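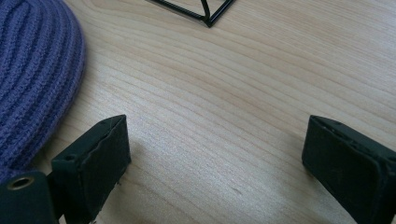 Purple knit on a pale wood tabletop.

Pleva rice cups come back to Skirmont shops with smaller box and new broth

The instant rice cups sold under the name Pleva will be again on the shelves in Skirmont from January, after an absence that lasted most of the autumn. The maker, Abdella, has confirmed that the original mushroom flavor returns first, together with a new one made with roasted sesame and spinach. The spicy tomato cup, which had many loyal buyers, does not return for the moment.

Pleva cups are a simple product. There is cooked and dried rice at the bottom, a layer of dried vegetables, and a small sachet of broth paste that the customer opens and adds before the hot water. After a few minutes under the lid the cup is ready to eat. When they first appeared in the town, many people found them expensive for a quick lunch, but they sold well to office workers and to students who do not have a kitchen.

The cups disappeared because of the broth paste. Abdella bought it from one outside supplier, and when this supplier stopped making small sachets, the company could not find the same paste in the same size. "We had the rice, we had the vegetables, and we had a warehouse of printed lids," said Samina Chaudhry, who is responsible for the product at Abdella. "What we did not have was the part that gives the taste. We did not want to sell a cup with a powder in it and keep the old name."

The new paste is cooked by Histeck, a company that until now was known mostly for sauces in large buckets for restaurants. It installed a small filling line for the sachets during the summer, and the first trial portions were ready at the end of September. Chaudhry said that the recipe was changed 40 times before everyone at the table agreed on it. The main difference is less salt and more dried mushroom. The paste is also thicker than before, so the company now advises to stir the cup twice, one time after pouring the water and one time before eating.

The price has not been decided in every shop, but Abdella recommends to keep it the same for a single cup. The box, however, becomes smaller. In the past, the cups were sold in a box of three, and the new box holds two. The company explains this with the height of the shelves in smaller stores, where the old box had to be placed on its side and the lids were often bent.

Not all customers will be pleased with this. Tahira Rizvi, who bought the mushroom cups every week for her lunches at work, calculated already that she will need to carry home more boxes. "I eat one each working day, so with two in a box I always finish with one left over," she said. "It is not a tragedy, but three was also not perfect. Why not five?" She still plans to buy them again, and she hopes that the pieces of mushroom are as large as she remembers. 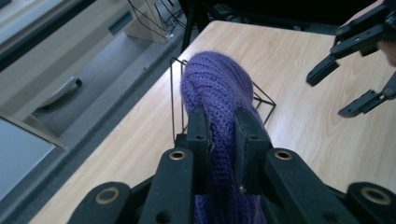

Issue 129

A tasting was held last month in the back part of the grocery on Mill Street, where the owner, Talha Kakakhel, offered both flavors to his regular customers before the official return. Roughly 50 people came during the afternoon. Each of them received a small portion of both and a paper card to write down an opinion.

According to Kakakhel, the mushroom cup was preferred by older customers, many of whom wrote that it tasted close to a homemade soup. The sesame and spinach cup had more mixed results. Several cards said that the smell was excellent when the lid was lifted but that the spinach became too soft. Other people liked exactly this. One card only said "more sesame," underlined.

Zhuoran Du, who teaches cooking in the evening school and came to the tasting with a few of her students, gave a more detailed opinion. She found the rice much better than in other instant cups that she has tried, because the grains stay separate and do not turn into porridge. She was less sure about the portion. "For a lunch it is light," she said. "I would put a boiled egg in it, or some leftover chicken, and then it is a proper meal. As a snack in the afternoon it is exactly right." She also recommended to use a little less water than the line inside the cup shows, if a person likes a stronger broth.

Questions were asked at the tasting about allergies. The mushroom flavor contains soy, and the new flavor contains soy and sesame. Both are made without milk or egg. Chaudhry said that this information is now printed on the side of the cup in larger letters, after complaints that it was hard to read on the old lid. People who still have cups from before the interruption can eat them until the date on the bottom, but they should not compare the cooking times, as the new rice needs one minute more.

The spicy tomato flavor is a different case. Tavion Szabo, who manages the paste production at Histeck, explained that tomato paste behaves differently in the filling machine and leaves the sachets not fully closed. Tests are continuing, and he did not want to promise a month. "I know people ask for it, my own brother asks for it," Szabo said. "First it must close properly every time."

In the beginning the cups will be available at Kakakhel's grocery, in the two shops near the railway station and at the counter of the sports hall. Larger stores are expected to follow later in the winter. Abdella is not planning to sell the cups by mail at this time, as the lids do not always survive the transport.

Customers who filled out a card at the tasting can exchange it for one free cup of either flavor at the grocery on Mill Street until the end of January.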